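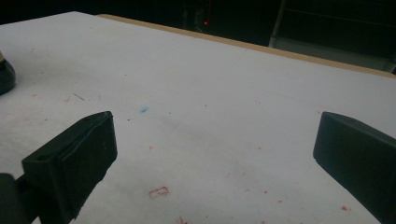 August 25, 2018

I have finally admitted that the table needs doing. I've been putting it off since December, when I told myself I'd sort it out in the quiet bit after Christmas, and then of course there wasn't a quiet bit, and then it was spring and I was eating lunch in the garden and could pretend it wasn't my problem.

It's a white top with a thin strip of wood colour along the edge, and I still love it. I got it from a second-hand place in Kinthorpe when I moved into the flat, and carried it up two flights of stairs with Bogdan Śliwiński from downstairs, who has never let me forget it. It was meant to be a desk. It has been a desk for perhaps a week in total. The rest of the time it's been for gluing, painting, cutting out, wrapping parcels and (once) icing a cake very late at night with the radio on.

So, the marks. There's a pale blue smudge that I think goes back to the birthday cards, though I did paint a bird box that colour too, so who knows. And then there's the red. Oh, the red! I went through a stamping phase last year, with proper ink pads and a little square stamp I was terribly pleased with, and there's a faded red square on the table to this day, just the outline, like something you'd get on the back of your hand at a disco. A few red specks and a stain to keep it company. The ink says washable on the lid. Washable off what, I'd like to know.

I've had a go at it in the past with washing-up liquid and a sponge, which did nothing except make the rest of the table look dirtier. My mum says toothpaste. Bogdan says leave it alone, it's a work table, work happens on it. My sister bought me a tub of cleaning paste called Skundent, which smells like a dentist's waiting room and has instructions in such small print that I gave up and rang her. You put a dab on a damp cloth, go round in little circles, leave it for a few minutes and wipe. Test it on a hidden bit first, she said, in the voice she uses when she knows I won't.

I did, as it happens! Underneath, near a leg. No harm done, though there was no ink under there either, so I'm not sure what I learned.

The surface is matt and I'm a bit nervous of scrubbing a shiny patch into it. I did precisely that to a kitchen cupboard door in the old place and had to look at it every morning for years – it caught the sun beautifully, if you like that sort of thing. So I'm going to start on the blue smudge, go gently, and stop if it looks wrong.

The other plan is to protect it in future. I've been looking at cutting mats and the big one I want is silly money, so it may just be an old oilcloth from the airing cupboard. It's got lemons on it. I could live with lemons.

If anybody has got stamp ink off a white table without wrecking it, please leave me a comment, I'm all ears. And if you were waiting for the Gernatmont holiday post, it's half written, I just need somewhere clean to sit and finish it.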